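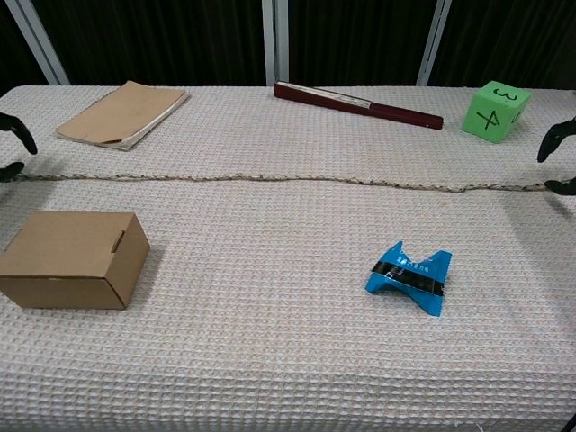
Skunau Cord & Twine: Ordering FAQ

How long is a standard hank?
Each hank is 96 feet. Full spools are 222 feet and come on a cardboard core.

Can I get a sample first?
Yes. Email Lâm Võ with the item number — for example, 3396 — and your mailing address. Samples are 16 inches long and free, one per color.

We use cookies to remember your cart. Accept | Settings

Will cotton cord shrink?
A little. Wash it once in cool water before you start a project, and let it dry flat.
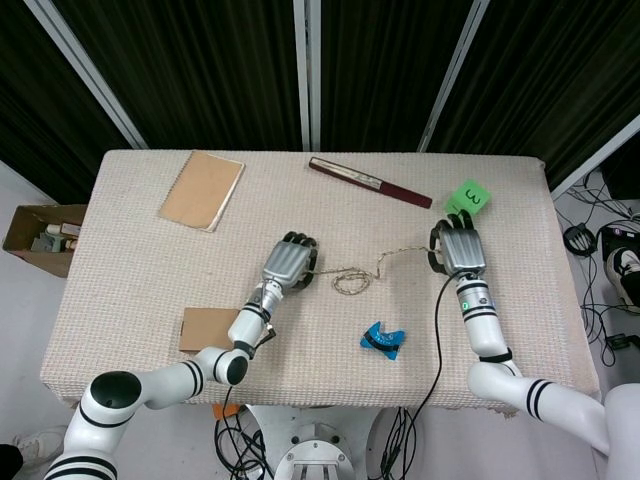 If the color has to match exactly, order everything at one time. Dye lots change, and we can't hold stock.

Do you take returns?
Uncut spools only, within a month. Cut lengths are final sale.

Can I pick up my order?
Yes, at the Priststead shop. Saturday pickup ends at noon — ring the side bell and ask for Huệ Huỳnh.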